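La caja de las cosas sin sitio

En todas las casas hay un recipiente donde acaba lo que no tiene cajón propio, y en la mía ese recipiente es de metal gris, rectangular y bastante feo.
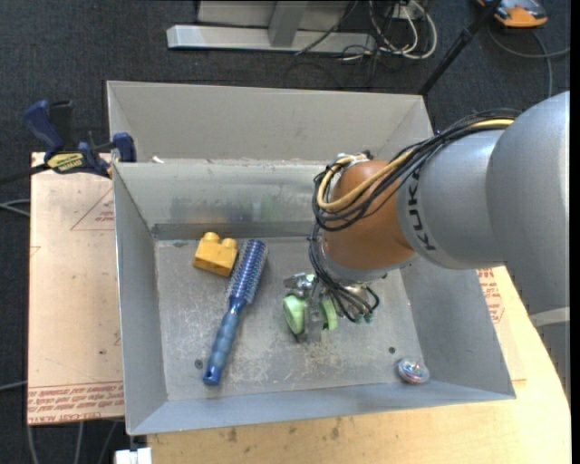

Mi hermana sostiene que una caja así solo sirve para aplazar el problema, que lo que entra ahí en octubre sigue ahí en primavera y que más me valdría dejar el cepillo en el baño y punto. Lo dice por teléfono, claro, porque en su casa tiene dos cajones enteros que no se pueden abrir del todo (hay un cazo atravesado en uno de ellos desde la mudanza).

A mí me funciona. O me funciona a ratos, vamos. El sistema es bien sencillo: lo que me encuentro por el suelo, encima del sofá o debajo de un cojín va a la caja, y el lunes por la tarde la vacío. El cepillo redondo azul es un habitual. Lo uso deprisa antes de salir, lo suelto en cualquier parte y luego me paso la mañana con el pelo hecho un desastre porque no lo encuentro. Y las piezas de construcción, ¡madre mía, las piezas! La amarilla anaranjada de los dos botoncitos la he pisado descalza más veces de las que me gustaría contar, y siempre de noche, camino de la cocina.

Antes de las de metal probé otras cosas. Compré un organizador Wunley de tela, con 6 compartimentos, monísimo, que a las dos semanas estaba hundido por el centro. Después vino una cesta Nirusent con tapa, y ahí aprendí que las tapas no son para mí: lo que queda tapado deja de existir. Estuve 17 días buscando unas llaves que estaban dentro. ¡Diecisiete! Con la caja abierta, en cambio, paso por delante y lo veo todo, aunque no quiera verlo.

Lo del metal tiene su parte mala, no voy a mentir. El fondo se raya con mirarlo, y los bordes devuelven todas las manchas en cuanto les da un poco de luz. Le paso un trapo con agua y unas gotas de jabón, la seco y a otra cosa. Las rayas se quedan, ya les he cogido cariño. Ah, y suena. Dejar caer algo ahí dentro a las once de la noche es como tirar una cacerola por las escaleras - he pensado en ponerle un fieltro, pero entonces habría que lavar el fieltro.

Tengo dos iguales y las pongo una detrás de otra. La de delante es para lo que anda perdido y la de atrás para lo que se va de casa: devoluciones, cosas prestadas, un jersey que le debo a mi prima. En teoría no se mezclan. En la práctica, el cepillo ya ha estado a punto de irse con el jersey.

Ahora le he echado el ojo a una estantería Tuswood para la entrada, con una balda baja donde me cabrían las dos. He medido el hueco tres veces y me salen tres medidas distintas, así que esta tarde vuelvo a sacar el metro.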